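Service Automation, Unit 7: Sorting and tidying
Lecturer: Beatrice Ondieki
28/05/2024

7.1 Why tidying is hard

Washing and drying were mechanised by putting the job inside a box. Tidying resists this, as the objects are mixed and the places they belong are decided by the household. Last week's reading (Riihimäki, chapter 3) splits the task into finding an object, picking it up and putting it away. Finding is now fairly dependable under steady light. Picking up depends heavily on what is being picked up.

7.2 Rigid and soft items

A calculator keeps its shape. Once its position and angle are known, the grasp can be planned from a model, and a small error in placing the fingers is usually forgiven. A cord has no fixed shape, and in a tangle the visible part says little about where the ends run. Pulling on one loop moves the others. 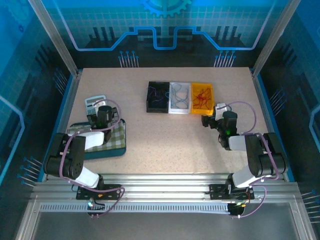
Fig. 7.1. Two-arm bench with cords sorted by colour into three trays; calculator on the placemat, left.

Colour sorting removes one difficulty and leaves the other. A camera can tell a red cord from a light blue one, but two red cords in the same tray must be separated by shape alone. Dark blue next to purple in a black tray is a poor case for both methods.

7.3 Measured results

In the Undel trials, one rigid item was moved to a marked spot 1,000 times, with 940 successes. For single cords lifted out of a tangle, the figure was 164 out of 1,000. A lift counted as a failure if a second cord left the tray. The trials used fixed lighting and a bare bench, so the home figure should be taken as lower – how much lower was not tested.

7.4 Can it be done yet?

For rigid items in known places, yes, slowly. For cords, laundry and bags, not without a person nearby.

Before the seminar, read Riihimäki, chapter 4, and write half a page on how a second arm could help with a tangle.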